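Bin-Picking Cell Fault: Frequently Asked Questions
Undari Automation Support, Malberg site

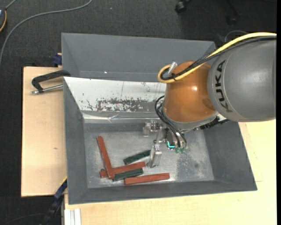
The questions below were received after the cell stopped on fault code 199 in September. They apply to all staff who load, clear or restart the cell.

What went wrong?
The arm went down for a bar lying close to a bin wall and met more resistance than its force limit allows. The controller stopped the arm as designed. The cell was then restarted without an inspection, and the same fault came back 2 cycles later.

Was anyone hurt?
No. A technician did, however, reach into the bin while the arm was paused. A paused arm is still under power and may move without warning.

What caused the fault?
The review found that the bin had shifted after its position was last taught. The picking program was working from the old position — an error of 9 millimeters at the far wall.

Why did the vision system not catch this?
It locates bars within the bin. It does not check the bin itself. A bin check has been requested from Rahimi, the software supplier, and no delivery date has been set.

May I remove a jammed bar by hand?
Only after the cell has been locked out and the lockout tag signed. Pressing the stop button is not a lockout.

What must be done before a restart?
Check that all clamps are tight, look over the gripper fingers and cables for damage, and run the bin position routine at reduced speed. If the fault returns, leave the cell stopped and call Support.

Do the cells at Soruvstead have the same problem?
They use the same program and are being inspected. Please follow the same rules there until further notice.

Whom should I contact?
Willy Bosman, Cell Safety, extension 3749. Please have the fault code and the time of the stop ready.

Last updated: Saturday, December 15, 2018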